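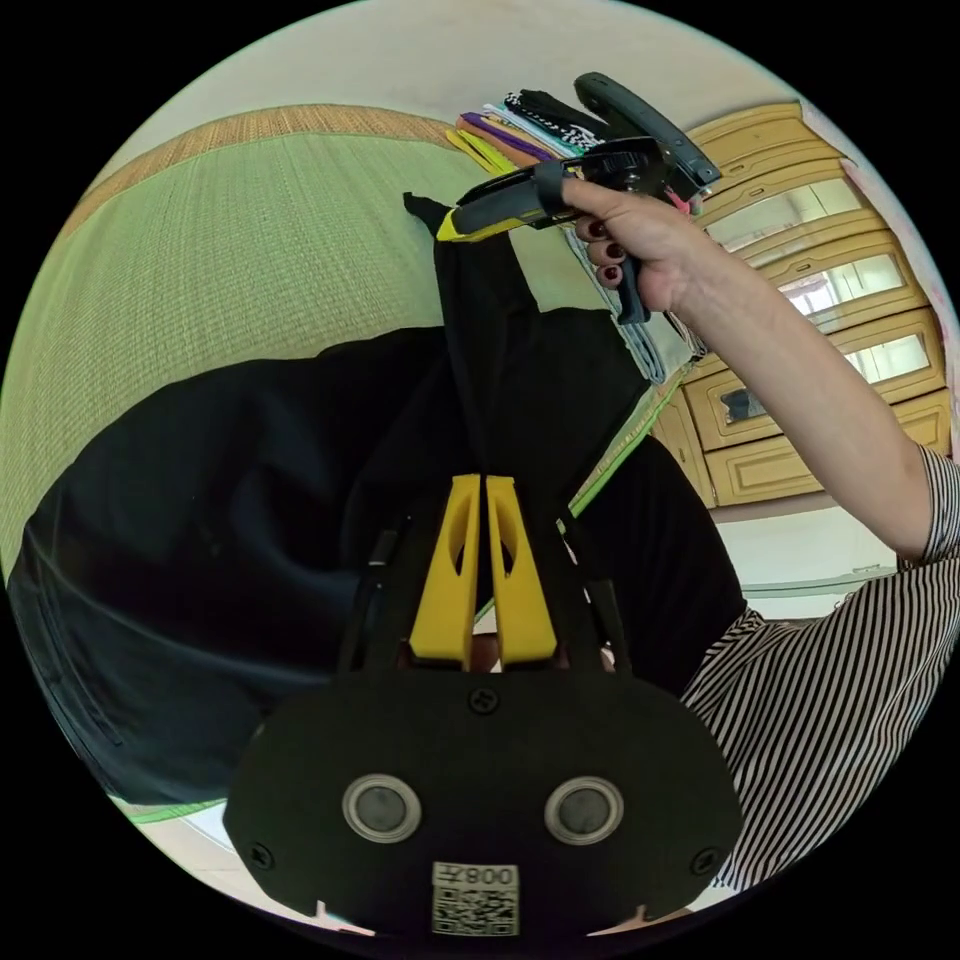
Chapitre 7
Plier, empiler, ranger : le linge de la maison

Avant de commencer. Reprendre vos notes du chapitre 6 (tri et lavage), surtout le tableau des fibres. On ne le refait pas.

Objectifs
Savoir plier un vêtement souple en rectangle. Monter une pile qui tient. Choisir un emplacement selon la fréquence d'usage.

7.1 Le plan de pliage

Une surface plane, dégagée, à hauteur de hanche si possible. Par terre sur une natte, ça marche aussi, mais le dos fatigue vite. Le vêtement se pose à plat, on lisse du centre vers les bords, puis on plie. Pas l'inverse. Un tissu noir montre mal ses coutures : chercher l'étiquette du col avec les doigts, elle donne le milieu du dos.

Saisir par un coin, laisser pendre, le poids défait déjà une partie des faux plis. Ensuite seulement on étale. Geste tout bête, souvent oublié à l'examen pratique.

7.2 La pile

Règle de l'atelier : les pièces lourdes en bas, les pliures toutes du même coté. On doit pouvoir tirer une pièce sans faire tomber le reste. Couleurs mélangées ou non, peu importe, c'est la largeur qui compte. Kai Lenz, dans son cours d'économie domestique à l'école Wunderlich, fait plier tout sur un carton de 300 mm. Méthode un peu raide mais les piles sont droites.

Pour une étagère de 600 mm, donc 2 piles côte à côte. Laisser de l'air au dessus, sinon on tasse et tout est à refaire.

7.3 Vocabulaire

Lisière : bord du tissu, dans le sens de la longueur.
Tombé : façon dont l'étoffe pend.
Faux pli : pli non voulu, marqué au séchage ou au rangement.
Rabat : partie repliée sur le corps du vêtement.

Matériel pour la séance : cinq vêtements par élève, dont un foncé et un à motifs, le carton, un mètre ruban. Fiche de pliage à complèter page 338.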